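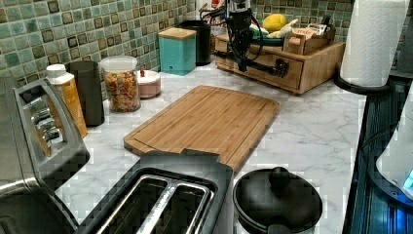 A bamboo cutting board and a two-slot toaster on a marble-patterned worktop.

Gamage Couplings

Gamage Couplings, known to most of its customers simply as Gamage, is a maker of shaft couplings, small clutches and drive belts, with its works at Dredside and a sales office at Clargate. A coupling is the part that joins one turning shaft to another, so that the motor at one end can drive the pump, fan or conveyor at the other, and although it is seldom the part of a machine that anyone stops to admire, a great many factories would come to a halt quite quickly without it.

History

The firm began as a repair shop serving the flour mills and laundries along the Dredside canal, and for its first years it made nothing of its own at all. Millers would bring in a cracked flange or a worn set of pins, and the shop would turn up a replacement, often while the cart waited in the yard. Out of this patient work came a drawer full of patterns, and out of the drawer came the first Gamage catalogue, a slim and rather charming booklet that listed 11 sizes of pin coupling and, on the back cover, the times of the trams.

The works moved across the canal when the old building grew too cramped, and a foundry was added a few years later. The foundry has since closed and castings are now bought in, but the tall brick building is still in use as a pattern store, and older hands at Dredside still speak of "going over to the fire" when they mean fetching a pattern.

The Clargate office opened in December, during a spell of snow so heavy that the furniture arrived well after the staff did. It was meant to be a small place for taking orders, but it gradually took on spare parts, repairs and training as well, and today it has 40 employees.

Products

The best known Gamage product is the Ginau coupling, a flexible type in which two metal hubs are joined by a rubber ring. The ring gives a little when the shafts are slightly out of line, and it softens the jolt when a motor starts under load - a kindness to bearings and gearboxes alike. When the ring wears out it can be changed without moving either machine, provided there is room to get a spanner in. The smallest Ginau fits comfortably in the palm of the hand, while the largest has to be lifted by crane and weighs 484 kilograms.

Pin couplings are still made, mostly for older plant whose owners are fond of them, and there is a steady trade in belts, guards and keys. Gear couplings, for slow and heavy work such as cane crushing, were added on Feb 19, 2019, together with a longer bench at Dredside on which to test them.

Works and training

Apprentices at Dredside spend their first year at the hand bench, filing and fitting, before they are let loose on the lathes. The firm also runs short courses at Clargate for maintenance fitters from other companies, covering the lining up of shafts, the choice of grease and the reading of wear marks. A course takes up to 50 people - the room was once a tea warehouse, and is pleasantly large - and lunch is provided.

See also

Shaft alignment
Flexible coupling
Belt drive
Dredside canal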